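Iria Audio and TV Furniture – Showroom Team Minutes
January 27, 2024

Iman El Idrissi opened the meeting and thanked everyone warmly for staying on after closing.

1. Corner stands
We all agreed the Noltovetti corner stand is lovely, but the glass shelf scratches easily. Paulauskas will send 20 felt pads, and Iman will phone them again about the 2 missing brackets.

2. Floor layout
The Eltitz speaker stands move to the front window – a long talk, but a friendly one! The price stays at $478.
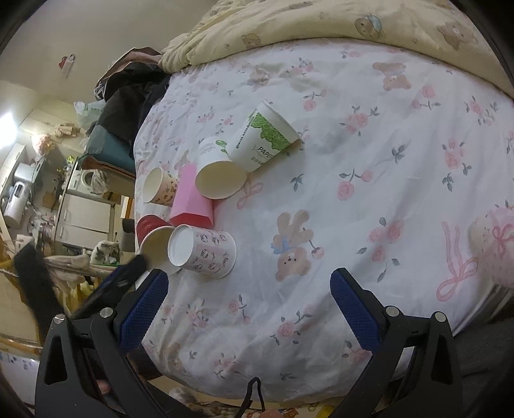
3. Next meeting
Same room, and Iman is bringing soup.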